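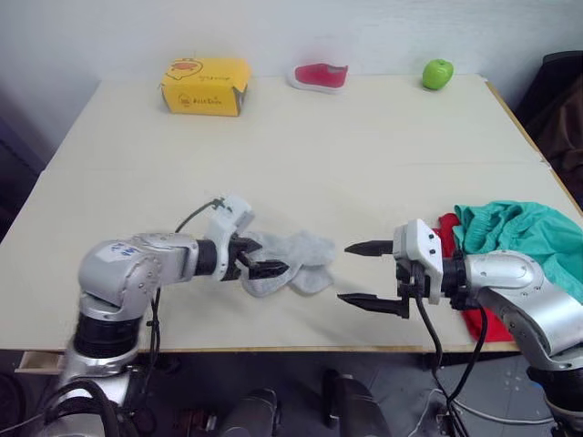
Figure 3. Two-arm station during a sock trial. The left gripper holds the sock; the right gripper is open.

4.2 Station and Task Procedure

All student trials were run on the Disach station, a fixed pair of arms facing a single light-colored tabletop. The course groups shared the station in two-hour slots. Each group wrote its own task script and was graded on the script, the log and a short report – the success rate itself carried no marks. This was decided in February, after the pilot groups were found to drop difficult garments from their object lists.

The sock task has four stages: pick, present, second grasp and release. In the pick stage one arm closes on the fabric and lifts it clear of the table or drags it to the handover zone. In the present stage the holding arm stops and the other arm opens its fingers and lines up with the sock (Figure 3). The second grasp is commanded by the student operator. A trial is logged as failed if either gripper loses the fabric before the release command, or if the operator calls a stop.

Objects not used in the trial stay on the table. In Figure 3 these include a red shoe, a green apple and a yellow cardboard box along the back, with other cloth items under and behind the right arm. Groups were allowed to move such items between trials but had to note the change in the log. Gilmar Godoy's group moved them after every tenth trial; the group led by Thaís Mendonça kept one layout for a full slot.

The groups logged 392 sock trials in total, of which 200 used the left arm for the pick stage. The remainder used the right. Gripper force was fixed by the course staff and could not be edited from the script. Wrist speed could be edited within limits, and most groups lowered it for the present stage to reduce swing in the hanging fabric.

4.3 Logging

Joint positions, gripper state and operator commands were written to one file per trial by the Clarnaso logger. The logger buffer was set to 1,000 samples. During the first week it was set to 900, and long trials lost their final samples; those files were excluded and are not part of the total given above. Kátia Rezende and Jailson Bragança checked the stage labels independently. Where their labels differed, the trial was replayed and a third reading by Marlene Arruda was taken as final. The label set used in Section 5 was frozen on 7/30/23. Later corrections – all of them to operator names – did not affect stage boundaries.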